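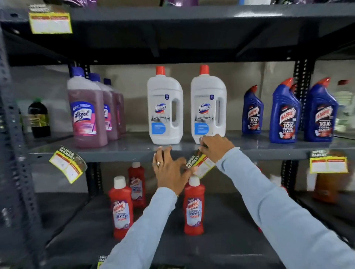
Ticket: Flirnerent pick cell, aisle 2, wrong-slot faults
Status: Open, monitoring
Opened by: Iona McIver
Assigned to: Nhung Nghiêm

Iona McIver, 7:40 a.m.
Arm stopped three times overnight on fault 24 (slot reference not found). All three on the cleaning products rack, middle shelf. Cleared at the panel each time and it ran on. No collision and no dropped bottles. Gripper pads checked, OK.

Nhung Nghiêm, 8:15 a.m.
Pulled the log. The wrist camera takes its slot reference from the yellow shelf-edge labels. Limit for label tilt is 12 degrees. Last good read before each stop was 14. So the camera is reading fine and rejecting the label, as configured. Please do not raise the limit. We tried that on the Vallell rack in February and got picks from the neighboring slot.

Iona McIver, 9:05 a.m.
Labels on that shelf are hanging on old tape. Is there a spec for the replacement? Supplies has two kinds.

Nhung Nghiêm, 9:20 a.m.
Use the Florkov strip, not the foam squares. Procedure:
1. Cell in hold, key out.
2. Peel the label and clean the shelf edge with alcohol. Let it dry.
3. Strip across the full width of the label back.
4. Set the label flush to the front edge. Press with the thumb, other hand braced on the shelf so the rack does not shift. Hold for a slow count of ten.
5. Leave the bottles where they are. If one gets moved, note the slot here.
6. Key in, run REF SCAN on that shelf only.

The Harpic and Domex slots share one reference, so scan the whole shelf even if you only touched one label.

Iona McIver, 11:50 a.m.
Middle shelf done. REF SCAN passed, highest tilt 3 degrees. Lower shelf still on old tape, will do it at shift change. No bottles moved.

Nhung Nghiêm, 1:10 p.m.
Thanks. Run 400 picks at normal speed before closing. If fault 24 comes back with tilt under 12, send me the raw log and I will look at the camera mount. Âu rack uses the same tape, separate ticket.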